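Trarby Robotics Open Day: questions and answers

Updated July 10, 2020

Where do I go when I arrive?
Use the Pumthorpe Road entrance. Sign in at the desk and take a badge. The demonstration rooms are on the first floor and there is a lift.

Do I need to book?
Yes, for the demonstrations. The talks are open to anyone with a badge. We have 100 demonstration places in total, and at the February open day they all went before the morning was over, so book early if you can.

Is there a charge?
No. Parking is free for visitors in the Kurwood car park, next to the bus stop.

Who will be running the sessions?
Phong Diệp and Yolotzin Barrera run the shelf demonstration. Pieter Dlamini gives the talk on grippers and Châu Khương looks after school groups. Questions about access should go to Định Hoàng at the front desk.

Can children come?
Children aged eight and over are welcome with an adult. Bags and coats have to be left on the hooks outside Room 2.

Can I try anything myself?
Yes. Visitors can use the hand-held gripper at the end of each session. Long hair should be tied back and loose sleeves rolled up.

What will I see in the shelf demonstration?

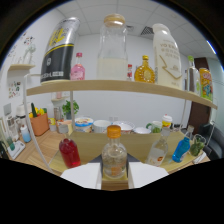 Picking up and putting back ordinary household things is the main work of the group, and the session keeps to that. The shelf has two levels, and the items differ a good deal in size and shape. A small clear bottle with an orange cap fits between the two white fingers without trouble. The big jar with the cork lid on the upper board is a different job, and so is a bottle lying tilted, like the one with blue liquid. Yolotzin will talk about glass and why clear things are hard for cameras to pick out. Please ask before you touch anything on the shelf.

Can I take photographs?
Yes, but no flash in the demonstration rooms. Please ask other visitors before you include them.

Is there food?
The Bùi café on the ground floor sells sandwiches and hot drinks. No food or drink upstairs.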